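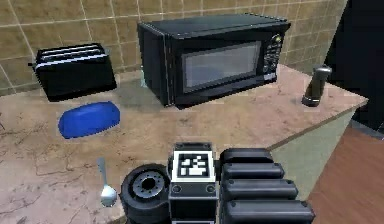

Preso is a benchtop arm for staff kitchens, tea rooms and the sort of catering prep area that was a stationery cupboard until November. It clears, sorts and puts away small items between the morning rush and the next one, at a pace best described as unhurried. The standard bench layout is the one we ship to every site as a starting point: microwave and toaster back against the tiles, pepper grinder off to the right, and a spoon left out on the marble, which any workplace will recognise as the natural state of a spoon. Your own bench can be marble, laminate or whatever the landlord had left over.

Equipment > Benchtop > Preso

What it does

Preso picks up cutlery, cups, lidded dishes and condiments and returns them to the spots you nominate. You teach it a spot by putting the item there and pressing Learn on the tablet. It holds 80 spots. Our office in Urkcombe uses 50 of them, and has had two meetings over where the good mug lives.

It does not make toast. We are asked this more than anything else.

What changes for your people

Somebody at your work already does this job. Usually it's the person whose desk is nearest the kitchen, and usually it isn't in their position description. When we put the first unit into the Bemmont office, the reception staff got the end of their mornings back and the passive-aggressive sign over the sink came down within a fortnight. A new one went up asking people to please stop leaving things out to watch the arm collect them.

Paid kitchen staff are a different matter and we'd ask you to talk to them before you order. At Tjoa Catering the prep crew kept their hours and handed over the putting-away, but they also set the layout themselves and decided when the arm should be parked. Where a manager has done the layout from a floor plan, we have generally been called back to do it again.

"I was told it would free me up for higher-value work," says Arif Subramaniam, who runs the Tjoa kitchen. "So far that's been labelling tubs. But I'm not bending over a bench hunting for a spoon at six in the morning, so I'll take it."

Specifications

Reach: 70 cm from the mount
Taught spots: 80
Power: standard wall outlet
Controls: tablet (supplied), stop button (supplied, large, red)
Colour: black

Price

$2,555 for the arm, mount and tablet. Installation and a half-day of training are quoted by site. Please send the people who use the kitchen to the training, and let the people who approved the purchase read the brochure.

Orders placed by 16th December go out before the holiday shutdown.

We use cookies to remember your preferences. Accept | Manage settings

Contact us | © Preso Benchtop Equipment, Urkcombe | Back to top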